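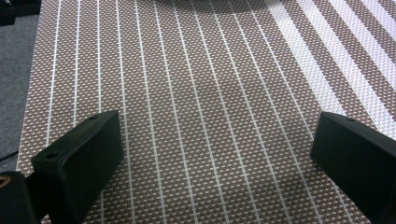

Woven placemat, taupe and off-white, with thin white lines.

4/28/18 - differentiation series, plate set Rullitz

Continued with the neural crest line from the freezer. Maarten thawed two vials, and I took the second one because the pellet of the first looked small. Cells were in the six-well plates by 10, medium changed once before lunch.

Counted with the hemocytometer, two times each well. Wells 1 to 4 are close to each other. Well 5 gave 820 cells in the large squares and well 6 gave 1540, so I do not trust one of them. I will count both again tomorrow with fresh trypan blue. The old bottle has crystals at the bottom and I have thrown it away.

Staining for the early marker: 199 positive cells over the fields I checked in well 2. They sit in small groups, mostly near the wall of the well. In November we saw the same thing with the Tilano batch, and then we thought it was the coating. Now the coating is from another lot and the groups are again there. Maybe the cells decide together with their neighbors. Maybe it is only how I swirl the plate. Ville Lindqvist says I swirl in circles and should move it like a cross. I will try his way on the next plate and keep my way on one well for comparison.

Methylation samples: pellets from wells 1 and 3 are at -80, box Onder, second row. Please do not move this box, the labels on the lids are only pencil.

To do:
- recount wells 5 and 6
- order trypan blue
- ask Maarten Dierckx which passage the Xolalpa control was, his label says 11 but the list says 14
- incubator 2 needs water in the tray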